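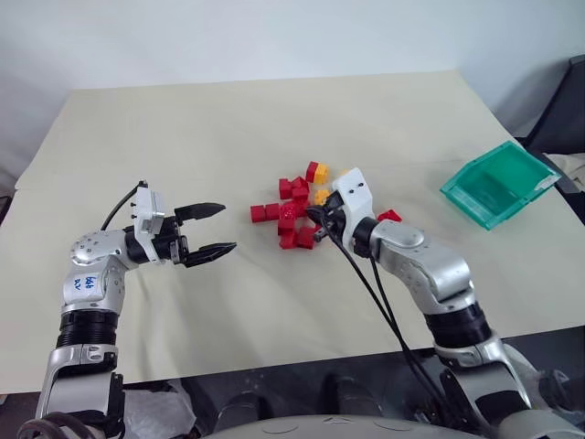
Small plastic blocks near the center of the table.

Pumora Toy Wash Concentrate, Unscented
Item 1624
Made by Brullico
Page last updated 03/04/2022

Pumora is a liquid wash for hard plastic toys: building blocks, stacking cups, play food, animal figures, doll dishes, bath toys without holes. It is mixed with warm water in a sink or tub. It has no dye and no perfume, and it makes less foam than dish soap, so the rinse goes faster.

Pumora is a cleaner. It removes finger grease, dried juice, crayon and ordinary dirt. It is not a disinfectant and should not be used as one. If your state or your licensing office asks for a sanitizing step, wash and rinse with Pumora first and then follow the directions on your sanitizer.

Sizes

Small bottle, 9 fl oz, flip cap
Refill jug, 2 quarts, screw cap with measuring lines inside
The pump for the refill jug is sold separately. It also fits the old Brullico floor soap jug.

How to use

Fill the sink with warm tap water. Add 2 teaspoons of Pumora per gallon. Put the toys in and stir them with your hand or a long spoon. Leave them for nine minutes. Blocks with studs and hollow undersides should be stirred again before they come out, with the open side down if you can manage it.

Scrub marked pieces with a soft brush. Rinse under running water in a colander or the mesh bag. Spread the pieces on a towel in a single layer and turn them over once. Hollow blocks hold water longer than they look like they will. Do not put them back in a closed bin until the insides are dry.

For the top rack of a dishwasher, use regular dishwasher detergent. Pumora is for hand washing only.

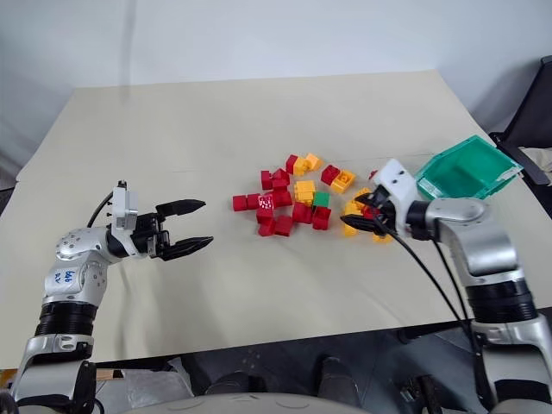 Toy building blocks in red, yellow and green.

What not to wash

- Wooden toys, including painted wood. Wipe these with a damp cloth.
- Anything with a battery compartment, even with the batteries out.
- Cardboard puzzles and books.
- Bath toys with a squeeze hole. Water stays inside.
- Plastic with paper stickers. The stickers will lift. Molded or printed faces are fine.
- Metal axles on toy cars. They can rust if they are soaked. Wipe the body and keep the wheels out of the water.

Test older plastic on a hidden spot. Some soft vinyl from old doll sets turns cloudy in warm water with any soap, and the cloudiness does not always go away.

Mesh bag

The Skostach mesh bag holds a sink load of small pieces and closes with a drawstring. It can go from the wash water to the rinse water without being emptied, and it can be hung over a faucet to drip. The mesh is fine enough for small studs and doll shoes. Beads will fall through. Do not put the bag in a clothes dryer.

The bag comes in gray only. The blue one was dropped in December and is not coming back.

Storage

Keep the bottle closed, upright and out of reach of children. Store above freezing. If the liquid has frozen, let it thaw at room temperature and shake it. It will look grainy at first and can still be used once it is smooth. Mixed wash water does not keep. Pour it down the drain at the end of the day.

Do not mix with bleach or any other cleaner.

Questions we get

Will it take off permanent marker? Sometimes, on smooth plastic, if the mark is fresh. On rough or matte plastic, no.

Can I use it on high chairs and play tables? Yes. Use the same mix on a cloth, then go over it with plain water. The surface needs to be hard and sealed.

Does it leave a film? Not if it is rinsed. A film usually means too much concentrate. Rinse again in warm water and use less next time.

What happened to Song? Song was the lavender version. Child care centers asked for it without scent, and we sell only the unscented one now. The directions for Song are the same, so any bottles you have left can be used up.

Ordering

Order by item number and size. The small bottle ships singly or by the case. The refill jug ships by ground only. Schools and child care centers can pay by purchase order; send it to Marloes Hoekstra in the order office. For safety data sheets or a question about a particular toy, write to Weronika Jakubowski in product support and include the name of the toy maker if you know it.

Unopened bottles can be returned. Opened bottles cannot, but if a cap arrives cracked we will send a new one.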